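Garnik Refurbishing Program – Progress report to the Sezer Fund
June 26, 2023
Prepared by Édgar Rivadeneyra, program coordinator

Dear Katherine Ayala,

I send you the report for the second quarter of the grant. The main subject is the delivery of computers to families in Plitport, and after it the training and the money.

Deliveries

In this period we gave 87 desktop computers to households with children in school. The target in our plan was lower, so we are ahead, but I must say that the demand is also higher than we expected. The schools send us names every week and the waiting list is now closed until July. Most of the donated machines are old office desktops from Retoreo, and they came without hard drives, as the company policy requires.

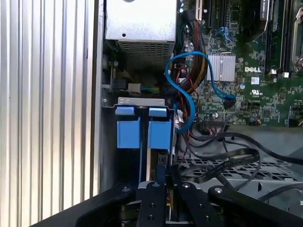 Katherine Ayala wrote to us in May that the Fund would prefer fewer machines with a longer guarantee, and she asked if families really come back when a computer fails. We took this seriously. From the machines delivered in the first quarter, 19 came back for repair. In most of these cases the problem was the power supply or a forgotten password. We now give a guarantee of one year in place of six months, and the phone number is on a sticker on each case.

Transport is still our weak point. The van is shared with the food bank and we can use it only in the mornings, when many parents are at work. Two schools offered to keep the computers in their office until evening, and this helps a lot. 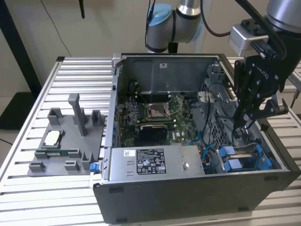

Training for parents

The evening course has now 2 groups, one for beginners and one for parents who already use e-mail. The beginners asked for more time on school forms and on printing, so we took out the lesson on spreadsheets. Attendance was good until the exams started, then it went down.

Budget

We spent less than planned on room rent and more on memory and storage. The difference is $700, and I ask your permission to move this amount from the rent line to the parts line. The receipts are attached.
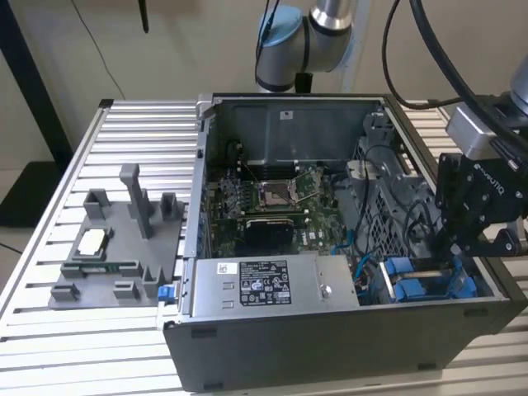 If the answer is positive, I will place the order for parts in July, together with the order for keyboards. The prices from our supplier are valid only for a short time – an early reply would be very useful for us.

With kind regards,
Édgar Rivadeneyra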